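Textile Care and Handling, Unit 7
Handout: Folding stretch garments
Prepared by Killian Fleury, Cenon. Revised June 5, 2026.

7.1 Material behavior

Knit fabrics with elastic yarn store tension when pulled. A fold made under tension shortens after release, and the edges move out of line. Woven cotton holds a crease under hand pressure; a stretch knit usually does not. Fold lines in knits are therefore soft, and the finished packet should be judged by its outline and thickness.

7.2 Work surface

Use a flat, pale, smooth surface for dark garments. Contrast makes the outline easier to read. Keep the area in front of the worker clear to twice the width of the open garment. Baskets go to one side.

7.3 Procedure for shorts

Lay the garment flat, front side up. Smooth from the waist toward the hems without pulling.
Fold one leg over the other along the center line. Match the hems first, then the waist.
Turn in the crotch point so that the long side is straight.
Fold the hems up to the waist. For long cuts, fold in thirds.
Press once with a flat hand and release. Wait for the fabric to settle before correcting the edges.

7.4 Common faults

Bunching: the cloth was gathered from both sides before it was flat. Open it fully and restart.
Stepped layers: the hems were not matched at the first fold.
Projecting trim: bands and linings often differ in stretch from the main fabric and stand out at the fold. Tuck by hand after the last fold.

Lacroix's notes on layer slip (course reader, p. 55) cover the last two faults in more detail.

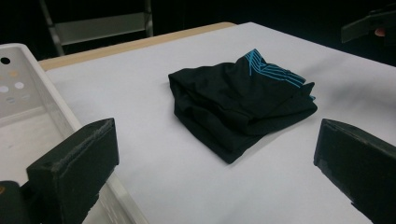
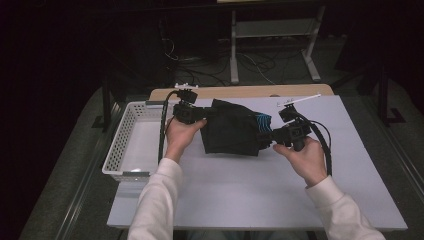
Fig. 17. Black garment with patterned blue detail, on a pale surface. First picture: folded to a loose rectangle, layers uneven at the right. Second picture: cloth bunched between the hands.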